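Flumulow Waterfront Meetings Program
Progress report to the grant office
Prepared by Montserrat Mateos, program lead
15/02/2021

Period covered

This report covers the work done since the September report. It follows the same order as the work plan attached to the grant agreement, except that the boat charter item now comes before catering, as your office asked.

Conference hall

The main hall at Flumulow is ready for bookings apart from the divider wall. The floor was finished first, then the stage, then the lighting over the seating area. The divider lets us run two meetings side by side, and the track for it is in place. The panels themselves are with Fonetti, who have given us a new delivery date twice. Ignacio Sarmiento has asked them for a written commitment and will forward it to you when it arrives. We have not paid the second installment on the panels and will not pay it until they are hung and tested.

The smaller rooms on the dock side are complete. There are six of them, each set up for a board meeting or a breakout group. The screens and conference phones work. Wireless coverage is good in all of the rooms but drops off on the outside deck, where clients like to take their breaks. Moving one access point to the deck wall should fix it, and the cost fits inside the equipment line.

Boat charters

The agreement with Sisodia for half-day and full-day charters is signed. It gives conference groups first choice of departure times if they confirm 21 days ahead. After that the boats go back into general hire. Abenezer Mamo negotiated the cancellation terms, which are better than the ones in the draft you saw: a group that cancels for weather can move its date once at no charge.

Boarding is from the east dock. The ramp there needed new handrails and a non-slip surface, and both jobs are finished. The gate at the top of the ramp still sticks. We have it on the repair list with the loose cleats and the two light posts that lean.
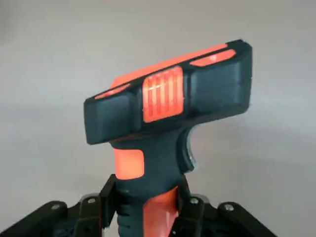 Power tool or toy tool in black and orange.

The harbor office inspected the ramp and passed it with one comment, about the sign showing the passenger limit. The sign has been reordered in a larger size.

We have held back on advertising the sunset charter. Sisodia can run it, but their insurance requires an extra crew member after dark and the price we quoted in the work plan did not allow for that. Abenezer is working out a new price. I would sooner publish it late than publish it and change it.

Catering

Miltis remains the caterer for the hall. Their kitchen is a short walk away, and so far food has come over in carts. That is fine for coffee and sandwiches. For a plated dinner it is too slow, and the test dinner we ran for local hotel managers showed it - the last tables were served well after the first had finished. Visitación Marín has drawn up a plan for a warming station in the storage room behind the stage. It needs one new electrical circuit and a sink. The plan is attached as a separate document for your approval, with the quote.

On board the boats, catering is limited to cold food and drinks. Clients have not complained about this.

Bookings and inquiries

Inquiries have been slow, as everyone expected under the present limits on gatherings. Most callers want to hold a date without paying a deposit. We have agreed to this for dates late in the year and keep a list of who is next in line if a group drops out. Companies that used to hold their annual meeting in the city are asking for smaller events with outdoor space, and the deck and the charters come up in nearly every call.

Demetrio Cifuentes has rewritten the booking form. It now asks for group size and boat interest on the first page, so we can tell people right away if their date will work. The old form is still linked from one of the hotel sites and we have asked them to change it.

Budget

Spending is under plan for the period, mainly due to the unpaid panel installment. The ramp cost more than budgeted and the difference was taken from contingency. No other line is over. The full statement is attached.

Decisions needed from the grant office

Approval of the warming station plan and quote.
Agreement to move the divider wall milestone into the next period.
Confirmation that the deck access point can be charged to equipment.

Next period

Hang and test the divider panels. Finish the repair list on the east dock. Publish the sunset charter price. Start work on the warming station if it is approved. Abenezer will also meet with Sisodia to go over the schedule for the summer, and I will send you the dates once they are set.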